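Print this page | E-mail this page
3 comments | 11 shares

State and Local Government, Unit 4
Handout: When does a new law start?

Passing a bill and having it apply to people are separate events. Most of the confusion in last week's papers came from mixing up the dates. For this unit, keep track of three: the day the governor signs, the effective date, and the operative date of any section that has its own.

A bill may say when it takes effect. If it says nothing, a default rule in the state constitution or code fills the gap. Some states use a fixed calendar day, others count days from the end of the session. Read the default rule for your assigned state before Sunday.

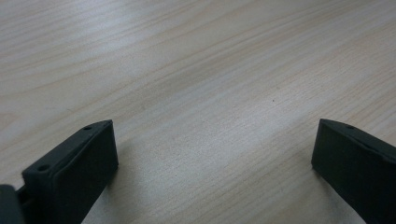

Table surface, light wood grain.

Emergency clauses. A legislature can make a bill effective on signing by declaring an emergency, usually with a larger vote. The clause is often one sentence at the very end, so read to the last page.

Delayed sections. One act can start in pieces. Our practice bill, the Plornley Tenant Deposit Act, has 13 sections. Section 2 (the deposit cap) applies on the effective date. Section 9 (the online registry) waits until the following November, to give the agency time to write rules. A landlord in Plornley could be bound by the cap for months before there is any registry to file with.

Old contracts. A new law usually looks forward. A lease signed before the effective date may be left alone, or the act may cover it at renewal. Look for the words "entered into or renewed on or after."

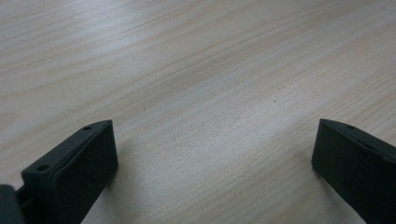
Yabsira Tilahun asked whether a tenant who signed one day before the cap starts is simply out of luck. Under the practice bill, yes, until the lease renews - and then the cap applies in full.

Penalties. Section 11 sets a fine of $500 per violation, but only after a written warning. Check whether a penalty starts with the duty or later. Many acts have a grace period.

Local rules. The city of Aasen already has its own deposit ordinance. Section 12 says a stricter local rule survives. Without that line you would have to ask whether the state act preempts it, and we take that up in Unit 5.

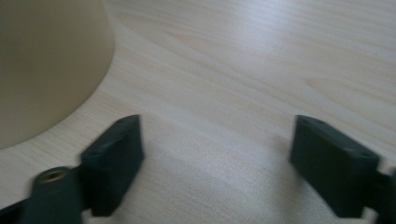 Tabletop with a beige cup-shaped object.

For next class
Read pages 61 to 74 of the course packet. Make a one-page timeline for Wirkness Property, a landlord with buildings in Plornley and Aasen. Mark each duty and the date it begins. Cite the section number every time.

We use cookies to remember your settings. Accept | Manage
Sign up for the course newsletter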